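Progress report no. 2, Grarthorpe reading room
To: Sérgio Frade, Hastis small grants
From: Gonçalo Ramalho
3rd December

Sérgio, sorry this is a day over. Written between deliveries so expect notes more than prose. Budget table to follow separately, the short version is in here.

Where we are

Main room usable since the end of October. Not finished. Usable. Floor done, radiators bled and working except the one under the back window, which warms at the top only. Plumber booked, then unbooked himself, now booked again.

Walls. We said in the application we'd plaster over the brick on the long side. Changed our minds, told you on the phone, putting it here so it's on paper. Brick cleaned and sealed, left bare. Saved 872 on the plasterer, less the sealer and a lot of brushes. I'd like to move what's left to lighting if you are happy with that, see further down. The other walls are painted a pale grey, two coats. The corner by the door needs a third.

Floor. Boards sanded by us, oiled by us. Should have hired the bigger sander, the small one took twice as long and left ripples by the door. You only notice in the evening. Not going back to it this winter.

Damp. The patch near the chimney breast came back in October after the heavy rain, smaller than before. Roofer found a slipped tile, put it right. Dry so far. I check it on Fridays and write it on the sheet inside the cupboard door.

Furniture

This is where most of the month went.

Chairs: 22 ordered from Plillard, 20 arrived, one of those with a split back rail. They've agreed to send three. No date. Meanwhile we borrow from the chapel when the talks are busy and carry them back the same night, which the people carrying are getting tired of.

Tables: reading tables all in. Heights don't quite match, a couple of centimetres out where two meet. Felt pads tried, better, not perfect. Will plane the feet in January if anyone still minds by then.

Shelving: bays one to four up and fixed. Bay five waiting on brackets, the wrong ones came (for plasterboard, no use at all on brick). Returned, refund recieved. Children's books are in crates till then, spines up so they can at least be browsed. Works better than you'd think and some parents have asked us to keep one crate after the shelves are in. Probably will.

Desks: we went for the narrow writing desks in the end instead of the long bench. You asked in your last email whether this was wise given the cost. My view is yes. The bench would have been cheaper per seat but people spread out along a bench and you end up with three people and their coats. With a desk it's clear whose place is whose. Also they can be moved for the talks, two people, no tools. The Sala range, white, flat packed. Instructions poor. First one took an afternoon, after that we knew which bolts to leave loose till the end.

Lighting

Ceiling lights are fine for getting about and no good for reading. We knew that. Three of the regulars brought it up in the first fortnight, one in writing. So table lamps, and the leftover plaster money is what I'd use. We have been trying different ones out against the brick, as it eats the light far more than a painted wall does. White shades came out best. The dark green ones looked very smart in the catalogue and gave you a small bright circle and nothing else. Sent back.
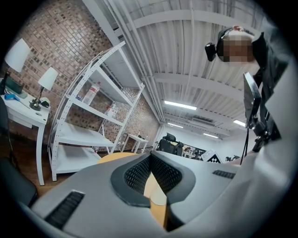 What I'm proposing is 12 lamps, mixed sizes, the smaller ones for the desks so there is still room for a book and an elbow. Bulbs warm white, not the yellowish ones. Cable clips along the skirting, and no extension leads across the floor, the insurance visit was quite firm on that. Need a yes from you before I order. The supplier will hold the price till the end of next week.

Sockets: the electrician says there's capacity on the brick side, will add two doubles. His quote is in with the budget table.

Opening hours and use

Open four afternoons and Saturday morning. Saturday by far the fullest. Monday afternoon very quiet, thinking of swapping it for an evening after Christmas. The homework hour has started, small but the same faces each week. Local history talk went well, ran over, somebody missed their bus and had to be driven home. Next one will start half an hour earlier.

Sign-in book is not reliable. People forget, so do we. Don't read too much into the totals when you get them. Will put it on a stand by the door and see if that helps.

Problems

Back window radiator, as above.
Missing chairs, as above.
Front door sticks in wet weather. Planed once, needs doing again.
Storage. Too little of it. The cupboard under the stairs is full of paint and offcuts and should have folding tables in it. Clearing day needed, not set yet.

Next

Lamps, once you say so. Bay five. Third coat in the corner. Proper notice board, the cork one has gone soft. Outside sign is with the council, still, I ring them and get told it's in hand.

One more thing, the final instalment. The agreement says it's released on completion and I'd like to know what counts. If it has to be every last shelf then that is February. If it's the room open and furnished then I think we are there once the chairs turn up. Can you let me know which, I have the joiner to pay.

Come and see it if you're passing. Thursday afternoons are best for me.

Gonçalo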